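首页 | 列表归档 | 按主题 | 按作者 | 上一封 | 下一封

[Kenine 机器人社邮件列表] 回复:三明治项目还要不要继续

打印本页 | 转发给朋友 | 评论 7 | 分享 2

各位好,

先把原信引上来,免得有人又说没看见。

> 大家好,
>
> 我是负责抓取那一组的。周五例会我请假,所以先写信问一句:三明治这个题目,我们到底还要不要继续?
>
> 当初选题的时候说的是“做一个有生活气息的抓取任务”,我投了赞成票,我认。但是现在过去一个多月了,整个组对火腿、生菜和保鲜膜的了解已经超过了对控制的了解。Stason 那边做的是积木,方的,硬的,不反光,不会塌。他们上周已经开始写报告了。
>
> 我列一下目前的问题:
>
> 1. 保鲜膜反光。深度图上三明治中间那一片经常是空的,算法认为那里有个洞。
> 2. 篮子是圆的,内壁是斜的,三明治靠在哪边全凭放的人心情。
> 3. 夹爪进去以后两边余量很小,稍微歪一点就先碰到篮子。
> 4. 力给小了提不起来,给大了就变成帕尼尼。
>
> 我建议换成盒装牛奶。盒装牛奶是长方体,我对它没有任何意见。
>
> 另外,篮子能不能换成平底的塑料盒?我知道篮子好看。评委又不吃篮子。
>
> 抓取组

下面逐条回。先说结论:继续,不换牛奶,篮子也不换。理由如下,骂我请等看完。

关于换题。Enosance 杯的报名表十月就交了,任务名称那一栏写的是“野餐篮取放”,已经不能改。我去问过能不能把“野餐”解释得宽一点,对方回信很客气,大意是牛奶可以作为附加物品,主物品以报名表为准。报名表上的主物品是谁填的,我翻了记录,是我。这一点我不打算展开讨论。

关于反光。这个问题是真的,我没有要否认的意思。但是请不要再在深度图上打补丁了。上一版补洞的代码把篮子底也补平了,于是规划器很高兴地认为三明治是从一张桌子上长出来的。我的意见是深度只拿来找篮沿,三明治的朝向用腕部相机的彩色图来做。从上往下看,面包片的切面是几条长长的平行带子,颜色差得很开,奶白、橙红、奶白、绿、奶白,这比我们去年那个灰色齿轮好认多了。保鲜膜上的亮斑会把中间搅乱一点,可是带子的两端还在,拟合一条直线够用。

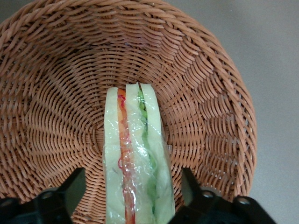

阅读时间:约 6 分钟

我贴这张腕部视角,是想请大家看一下两根手指和面包的关系。三明治是竖着的,切面朝上,两根黑手指一左一右,基本对称。左边那根和面包之间还看得到一段藤编,右边的指尖已经压到面包片的下缘附近了(我说的是画面上重叠,有没有真碰上,从这个角度谁也别打包票)。所以原信第三条说得对,余量小,而且两边的余量还不一样。三明治本来就略偏右,如果规划器老老实实地按篮子中心下去,右指就吃亏。

顺便也回答第二条。篮底那个螺旋的中心在三明治的左后方,说明拿“篮子中心”当“物体中心”用,是我们自己偷懒。这个懒偷得很有传统,从第一版代码一直偷到现在,注释里还写着“暂时”。请视觉组把这个“暂时”删掉,连同它下面那一行一起删。

还有右指那一侧。它从右下角进来,是横跨着篮沿的。那圈粗辫子一样的边比里面的编织高出不少,碰撞模型里却只是一个光滑的圆环,厚度填的是默认值。我怀疑前几次莫名其妙的急停和这个有关,但目前只是怀疑,谁有空把碰撞模型的边加厚再跑一晚上,比我在这里怀疑有用。

关于力度。帕尼尼问题我承认有损士气。现在的办法是在合拢的最后一段降速,看到电流抬头就停。阈值先用 400,单位是控制器自己的单位,手册里没有写它等于多少牛,我给 Koech 发过信问,回复是“与安装方式有关”。很好,什么不是呢。总之 400 是目前试下来还像三明治的上限。谁要往上调,请在记录表里写明,并自费把那一只吃掉。

吃掉这件事也需要说一下。实验用的三明治不是午饭。被夹过的、在外面放了一下午的,统一进黑色垃圾袋。上次记录表里有一行写着“样本丢失,原因不明”,旁边有面包屑。我不追究,但那一行的数据我没法用。

关于篮子为什么不换成塑料盒。第一,比赛规则写明容器为编织类。第二,换成平底盒,这个题目就真的只剩下长方体里拿长方体,那我们不如去和 Stason 合并,他们会很高兴,因为他们报告写完了,正缺人画图。第三,斜的内壁虽然讨厌,它倒也帮忙把三明治扶着,上端就靠在上面,不然竖放根本摆不住。上回有人拿塑料盒试过,倒了一下午。

数据的情况:目前一共录了 1,040 次抓取,其中大约 100 次要作废,主要是早期标定没做好,夹爪坐标整体差了一截,画面倒是很漂亮。作废的请不要删,移到旧目录里,目录名请用能看懂的字。现在那个叫“新的旧的最终”的文件夹我打开过一次,又关上了。

接下来的分工,按我的意思先这样,有意见周五说:

视觉组:把朝向估计改成彩色图拟合,深度只负责篮沿。篮底中心那段代码请处理掉,见上文。

抓取组:下探之前先按面包的中线对齐,两边手指的余量在日志里分别输出,不要只输出平均值。平均值永远是好看的。另外请检查手指上表面那几颗螺丝孔的位置,如果螺丝松了,两边就不会对称,后面调什么都是白调。两根手指各拿记号笔编个号,装反的事情发生过,当事人知道是谁。

机械组:指尖内侧要不要贴硅胶垫,请给一个答复。“再看看”已经用掉两次了。贴了以后开口会变窄,本来就紧,请先量再贴。

文档组:目前没有文档组。有人愿意当的话,请回信。没有人愿意的话,周五迟到的那位就是。

采购方面,三明治继续买三层面包、带红带绿的那一种,切口要平。请不要再买可颂。我理解有人想测试泛化能力,但是可颂没有平行带子,它也没有对任何人承诺过会有。保鲜膜每次包得松紧不一样,这个不用统一,场上也不会替我们统一。只是折出来的那一角别太大,鼓在右边容易被指尖挂住。包的时候顺手压一下。

最后回答原信里没有写、但是语气里有的那个问题:我们是不是已经输给积木了。不知道。积木组的演示我去看了,稳得很,看到第五块的时候我开始看手机。我们的演示目前还不稳,不过围着看的人一直没走,当然也可能是在等三明治。

周五晚上七点,老地方。门禁卡还在上次借走的人那里,请那位提前到。实验台上灰色台面请保持干净,面包屑会进到背景分割里去,上周有一块被识别成了第二个目标,置信度还不低。

Kenine 机器人社 三明治项目
视觉与杂务

又:盒装牛奶我让采购买了一箱,作为附加物品。测完可以喝,前提是没有夹过。

---

回复本主题 | 打印 | 用电子邮件发送 | 评论 7 | 分享 2

上一封:夹爪备件到货 | 下一封:回复:回复:三明治项目还要不要继续

返回列表 | 订阅 | 退订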